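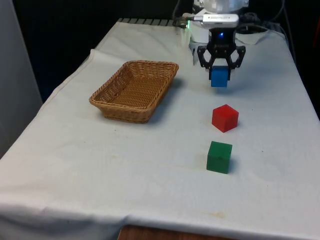

Teaching a robot arm to put cubes in a basket
Project report, Léonie Barbier
Clallham workshop course, December

My first idea for this project was way too big (I wanted the arm to set a whole dinner table!), and my supervisor talked me down to three cubes and a basket. I was a bit insulted. Then I tried driving the arm myself and the insult wore off in one evening.

The job goes like this: pick up a cube, carry it over, let go inside the basket, go back for the next one. I do it by remote control while the computer records the camera and every joint, and later a program called Fumance tries to learn from my recordings. My goal was 500 recordings. I ended up with 481 I was willing to keep, and I'm pretty happy with that.

The hardest part is depth. From my chair I could line up left and right just fine, but I kept closing the gripper too high or pushing the fingers into the cloth. Moving my chair to the side of the table helped more than any setting I changed.

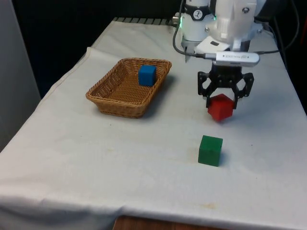 Grabbing a cube at a funny angle was something I used to throw out. I'd stop, delete the take and start over, because I thought the program should only see my best work. Szalai, the lab guide we follow, says to keep those takes as long as the cube gets to the basket, so from week 5 on I did. My recordings got messier and I got a lot faster!

I also had to fix my own habits. I always went for the blue cube first, without thinking about it, and my early takes were nearly all in the same order. For the second batch I wrote color orders on slips of paper and drew one before each take. Slow, but it made me pay attention.

The training ran for 2,000 steps on the Skoltby machine down the hall. I still have to run the proper tests, with the basket moved to spots I never used while driving. Those results go in part two, along with my list of controller buttons I'd like to swap.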